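March 22, 2026. Notebook, open day at Hinarport

Sunday, so the building was quiet apart from us. Writing this up the same evening while I still have it. Marlene has the sign-in sheet and Wellington F. has the floor plan with the pencil marks on it, so I haven't copied either.

Went over with Marlene Ackermann and Wellington Furtado. Kalliopi Kneževič met us at the side door and took us round. There are two Wellingtons on this job now, so for the record: Furtado is ours, Evangelista is theirs and runs the demo floor.

Order of the day was the Marinho hall first (conveyors, nothing new for us), then the home rooms, then coffee and the talk. The talk ran long. The speaker from Iradance had one good slide, on how they label garments by type before they label them by color, and I have asked for a copy. The rest was sales material. They say the home rooms have produced 1000 recordings, of which 666 have been checked by hand. I asked what "checked" covers and the answer was start, end and task name. Nothing on grip quality. That is less than I hoped for, but it's more than we do.

Home room, clothes side and desk side:
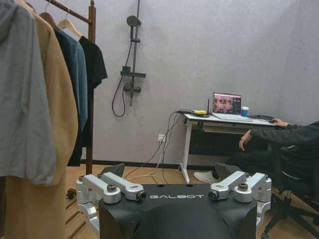
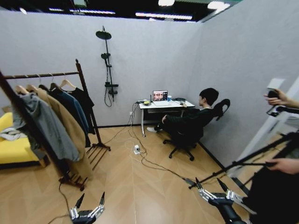
My own interest was how they lay out a room so that it works for a demonstration and still feels like somewhere a person might live. We have to settle ours before the April visit and we have been going back and forth on it for too long. Their answer is to keep the furniture to the edges and leave the floor between the clothes rack and the desk open, with the cables and the power strip as the only things lying on it. I would still want those cables off the floor in our room. Furtado thinks a flat cover strip would do. I think we move the outlet, or put the desk right by the outlet and keep the leads short.

The rack is worth copying. Ours is a chrome rail on wheels and it creeps when you pull on a sleeve. A wooden one on splayed feet ought to stay where it's put – will price one this week. I also like that the clothes are all different lengths, with the long coat hanging well below the others. Ours are seven identical shirts from the same bag, and we've been getting results that look better than they should.

Marlene asked about resets between runs. Evangelista says two people can put the room back in under five minutes if they work from the sheet on the door. I read the sheet. It is short, and it gives the order of the garments on the rail from the wall side. We should write one like it. Jussara Trindade has offered to draft ours, and she has the label printer anyway.

Skendolon controller: they are on the newer release. Kalliopi says the wrist calibration no longer has to be redone after a restart, which would save us the morning routine. She didn't have the release notes with her. I don't want to upgrade before the visit in any case.

Asked about cost. The home room, without robot or computers, was budgeted at 245 per square meter for fitting out. I don't know if that includes the plumbing fixtures and forgot to ask. Marlene thinks not.

Things I didn't get to: the battery storage, and the kitchen room, which was locked. Kalliopi will show it to us another time if we send her a date.

To do
Me: price of rack, email Kalliopi about the release notes and the kitchen room.
Furtado: cable cover or move the outlet, decide and tell me.
Jussara: draft of reset sheet.
Marlene: buy mixed clothes, second-hand is fine, at least one long coat and something with a hood.
All: stop using the seven shirts for anything we intend to show.

Parking receipt is taped to the inside back cover.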